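ハンド比較セットアップガイド
第4章 両手での書籍ハンドリング試験(机上ファイル立て使用)

改訂 2026/2/24
作成:Simin Bakhtiari/試験手順確認:Musyoka Rugemalira

4.1 この章でやること

第3章までで片手の把持が動くようになったら、いよいよ両手です! 本という物体は、ハンドの比較にとても向いています。平たくて、重さがあって、表紙はすべり、中身はたわむ。つかむ位置が少しずれるだけで傾き方が変わるので、多関節指の Brikmont と平行開閉式の Zasness の性格の違いが、数字を見る前に動きに出てきます。

この章では、白い机に積んだ本を両手で持ち上げ、隣の机のファイル立てに差し込むまでを1試行とします。コントローラは Nägeli、記録ソフトは Sastusden を使う前提で書いています。

4.2 用意するもの

・机2台(天板の色が違うと、頭部カメラの映像で境界を追いやすくなります)
・仕切り付きの白いファイル立て
・厚さと表紙の質感が異なる本
・比較するハンド2種と、それぞれの指先パラメータファイル

本は新品でなくてかまいません。むしろ使い込んだ表紙のほうが摩擦のばらつきが出て、面白い比較になります。ただし比較の途中で本を入れ替えないでください。

4.3 机とファイル立ての配置

1. 2台の机を角で寄せ、ロボットから見て左に本の机、右にファイル立ての机がくるようにします。
2. ファイル立てを右の机に置き、開いている側を手前に向けます。
3. 頭部カメラを下向きにし、本とファイル立てが同時に映る角度で固定します。
4. Nägeli の画面で「作業域確認」を実行し、左右の手首がどちらの机の縁にも触れないことを確かめます。
5. Sastusden で新しいセッションを開き、ハンド名と本の組み合わせを入力します。

注意:机どうしの間にすき間があるときは、その上で指を開かないでください。落とした本が机の脚に当たり、角がつぶれます。経験者は語る、です。

4.4 両手把持の手順

1. 積んだ本のそばに両手を寄せ、指を半開で待機させます。
2. 左手を本の下側の角、右手を反対側の縁に近づけます。
3. 左手から先に閉じ、接触が安定したら右手を閉じます。同時に閉じると、薄い本では逃げる方向が読めません。
4. 把持力は初期値のまま、手首を少しだけ持ち上げます。
5. 本の奥側を起こし、ファイル立てのほうへ傾けます。
6. この姿勢で3秒保持し、Sastusden の「保持」ボタンで区間を記録します。

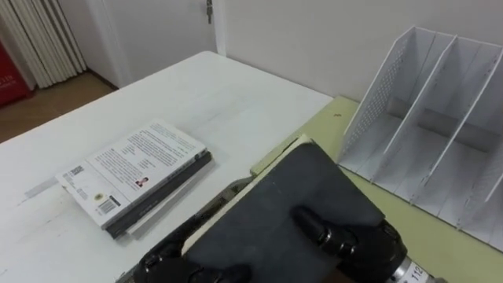

図4-1 両手で支えた濃いグレーの本。右奥がファイル立て

多関節指の見どころは手順5です。本の傾きに合わせて指の節が表紙に沿っていく様子は、何度見ても気持ちがいい! 平行開閉式はここで縁の線接触になりやすいので、手首の角度を先に作ってから持ち上げるとうまくいきます。どちらが優れているという話ではなく、得意な入り方が違うのだと思って両方触ってみてください。

ヒント:本が2冊重なって持ち上がることがあります。下の本の縁が見えたら、そのまま差し込みに進まず、いったん机に戻してください。重なったままの試行は、Sastusden で「重送」に分類します。失敗扱いにして捨てないこと。指先の厚み検出を調整するとき、いちばん役に立つデータになります。

4.5 ファイル立ての基準位置を登録する

差し込みの前に、空のファイル立てで仕切りの位置を登録します。ここを丁寧にやっておくと、あとの比較がぐっと楽になります。

1. 両手を手前に引き、仕切りが指で隠れない位置まで下げます。
2. 頭部カメラで静止画を1枚取得します。
3. 「仕切り登録」を開き、左の側板から順に、各仕切りの上端をクリックします。
4. 側板の上端も忘れずに登録します。
5. 検出線が仕切りの上端に重なっていれば「保存」を押します。

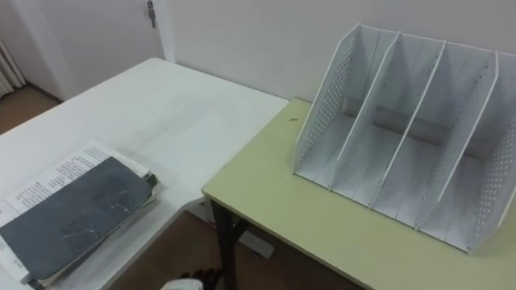 図4-2 仕切り登録時のカメラ視点。ファイル立ては4区画

注意:白い仕切りと白い壁はコントラストが低く、自動検出が奥の壁を拾うことがあります。検出線が浮いて見えたら、露出を一段下げて静止画を取り直してください。側板に穴があるタイプでは、穴の列を仕切りと誤認していないかも見ておきます。

4.6 差し込みと解放

1. 登録済みの区画から1つを選び、本の下端を仕切りの手前に合わせます。
2. 右手を主、左手を従に切り替えます。
3. 仕切りの傾きに沿って、ゆっくり押し込みます。
4. 下端が底に触れたら左手を開き、次に右手を開きます。
5. 両手を引いたあと、本が倒れていないかを目視で確認し、結果を記録します。

注意:底に触れる前に指を開くと、本の重さでファイル立てごと動くことがあります。動いてしまったら4.5の登録からやり直しです。

4.7 結果の比べ方

成功率だけを並べるのはもったいないです。私たちの手元では両ハンド合わせて746試行を記録し、そのうち187試行が「重送」または「持ち直し」でした。この187試行を見返す時間が、比較作業でいちばん楽しいところです。持ち直しのとき、どの指が先に動いたか、手首がどちらに逃げたか。Sastusden の並列再生で2つのハンドの同じ区間を並べてみてください。

比較表には、次の項目を残します。

・保持中の本の傾き変化
・持ち直しの回数
・差し込み時に仕切りへ触れた回数
・解放後の本の姿勢

4.8 うまくいかないとき

持ち上げ直後に本が回る
→ 左右の把持点の高さがずれています。Nägeli の「左右同期」を有効にし、4.4の手順2から再開してください。

指先が表紙をすべる
→ 把持力を上げる前に、指先パッドの汚れを拭き取ります。力を上げるのは最後の手段です。

裏表紙のバーコードやQRコードが読み取れない
→ 読み取りは持ち上げる前に済ませます。把持中は指が重なり、安定しません。

ハンドを交換したら差し込み位置がずれた
→ 指先パラメータファイルが前のハンドのままになっている可能性があります。読み込み直したあと、必ずコントローラを再起動してください。

次章では、同じ配置のまま、逆にファイル立てから本を抜き出す動作を試します。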